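로봇 소프트웨어 실습 7주차 강의노트
주제: 손목 카메라와 헤드 카메라, 관측을 어떻게 맞출까
작성: Unnur Grímsdóttir

지난주에 좌표계 얘기하다가 시간이 모자라서 중간에 끊었죠. 오늘은 거기서 이어서 갑니다. 판서를 다 받아 적지 않아도 되게 좀 길게 써 뒀어요. 먼저 작업대부터 보고 시작할게요!
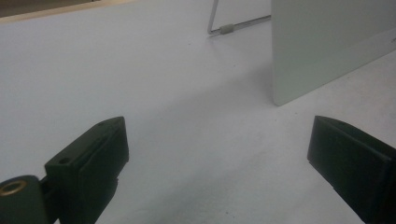
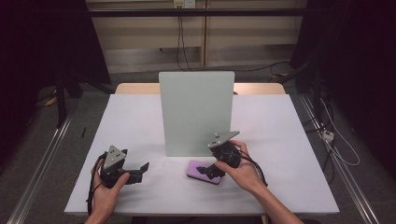 그림 1. 흰 작업면 위의 핸드헬드 그리퍼와 세워 둔 판. 첫째는 그리퍼 쪽 카메라, 둘째는 위에서 내려다본 시점.

1. 두 시점이 주는 정보가 다르다

첫째 사진에서는 손가락 두 개가 아래쪽 양 구석에 걸려 있고 그 사이는 비어 있어요. 저는 이 시점을 정말 좋아합니다. 손가락이 카메라에 대해 늘 비슷한 자리에 나오니까 정책 입장에서는 "벌어진 틈 한가운데로 물체를 데려온다"는 문제로 단순해지거든요. 대신 스펀지는 안 보이죠. 둘째 사진에는 보라색 스펀지가 판 바로 앞에 누워 있고 오른쪽 그리퍼 손가락이 그쪽을 향하고 있습니다. 어느 손이 무엇에 가까운지는 이 시점에서 훨씬 읽기 쉬워요.

판 색도 한번 비교해 보세요. 첫째에서는 흐린 회백색, 둘째에서는 옅은 민트색에 가깝습니다. 색으로 판을 분할하는 코드를 짜면 카메라가 바뀌는 순간 바로 무너져요(작년에 제가 그렇게 짰다가 Kvido Jelínek한테 한참 놀림받았습니다). 임계값은 카메라별로 따로 두든지, 아예 색 말고 모서리를 쓰세요.

2. 시간 맞추기

Plistside 로거는 카메라마다 타임스탬프를 따로 찍습니다. 프레임 주기는 33 ms로 잡고 갈게요. 두 스트림을 프레임 번호로 짝지으면 안 되고, 반드시 타임스탬프로 최근접 매칭을 해야 합니다. 한쪽에서 프레임이 하나 빠지면 그 뒤가 전부 밀리니까요. 순서는 이렇게요.

가. 손목 스트림을 기준 시계로 잡는다
나. 헤드 프레임 중 가장 가까운 것을 찾는다
다. 차이가 한 주기를 넘으면 그 쌍은 버린다
라. 그리퍼 벌림 폭은 앞뒤 값으로 선형 보간한다

다에서 아까워하지 마세요! 어긋난 쌍을 억지로 살리면 손가락이 닫히기 전 장면에 닫힘 명령이 붙습니다. 학습 손실은 멀쩡히 내려가는데 실행하면 허공을 집어요.

3. 가림 다루기

판이 서 있으면 시점에 따라 뒤쪽 일부가 안 보입니다. 첫째 사진의 철사 받침도 가로 부분이 판 왼쪽 모서리 뒤로 사라지죠. 플래너에 넘길 때 "안 보임"을 "비어 있음"으로 처리하면 사고가 납니다. 점유 격자에는 비었음, 찼음 말고 모름 상태가 꼭 있어야 해요. Komgate 플래너 기본 설정은 모름을 통과 가능으로 보니까 실습 전에 꺼 두세요. 옵션 이름은 unknown_is_free입니다.

양손일 때는 서로의 팔도 장애물이에요. 한 팔 경로를 먼저 확정하고 나머지를 거기에 맞추는 방식이 구현은 쉬운데, 먼저 계획한 팔이 길을 다 차지해 버리는 일이 잦습니다. 우선순위를 바꿔서 2회 계획하고 짧은 쪽을 고르는 것만으로도 꽤 나아져요.

4. 과제

배포한 로그에서 두 카메라를 맞추고, 버린 쌍이 몇 개인지와 버린 이유를 적어 내세요. 2인 1조입니다. 보간 코드는 Ntombi Joubert 조교가 올린 뼈대를 써도 되고 직접 짜도 돼요. 그래프에는 축 단위 꼭 쓰고요(매번 말하는데 매번 빠져 있어요).

다음 주에는 외부 파라미터 보정으로 넘어갑니다. 회전행렬이랑 쿼터니언 변환은 미리 복습해 오세요.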